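Storing Fruit Loose at Home: Does the Tray Matter?
Project report, Saltthorpe evening course, group 3
Darius Pană, Tekle Lemma, Velimir Vukčević
Submitted 22/12/2018

1. Why we picked this

The course handout claims that fruit kept in an open cardboard tray lasts longer than fruit left out on a cloth, and gives 7 extra days as the usual gain. No source is given. Our tutor, Wendelin Wyss, told us to find one or test it. We looked and found a Wumance leaflet that repeats the same number, also with no source, so we tested it.

2. Setup

We worked in a living room and not in the classroom, which is too cold in December to stand in for a home. Part of the produce went into a low cardboard tray and part stayed out on the blue cloth next to it. Mandarins and jujubes were put in both places so that we had something to compare.
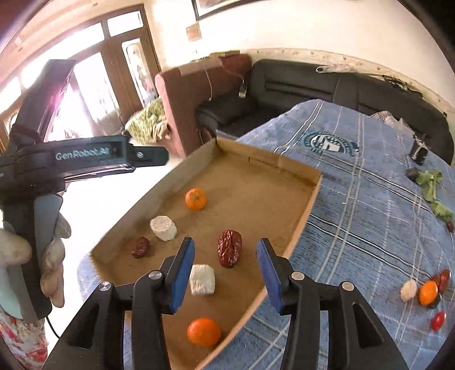
Velimir wanted to weigh everything daily. We had one kitchen scale, a Dokent, and it gave different readings for the same mandarin, so we dropped the weights after the first evening. What remains is looking and pressing with a thumb, and we don't think much of that as a method. Two of us often disagreed about whether a jujube had gone soft or had started out that way.

3. Problems with the comparison

The handout treats "fruit" as one thing. It also says to keep strong-smelling items away from the rest, but doesn't say how far away or what happens otherwise. We tried mixing, with garlic in the same box as apples and oranges and the greens left outside on the cloth. Tekle says the apples picked up a smell. Darius couldn't smell anything.

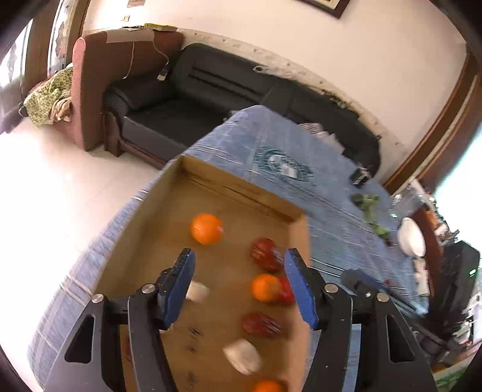 Cardboard is supposed to help by soaking up moisture. Maybe it does, but a used box brings its own dirt. Ours had dark scuffs on the bottom, right where the apples and oranges were lying, and any clean-surface advantage over a washed cloth is hard to believe in. Rachid Abou Zeid from the other group suggested lining it with paper, and then you are testing paper.

4. Result

We can't support the 7 days. We can't rule it out either.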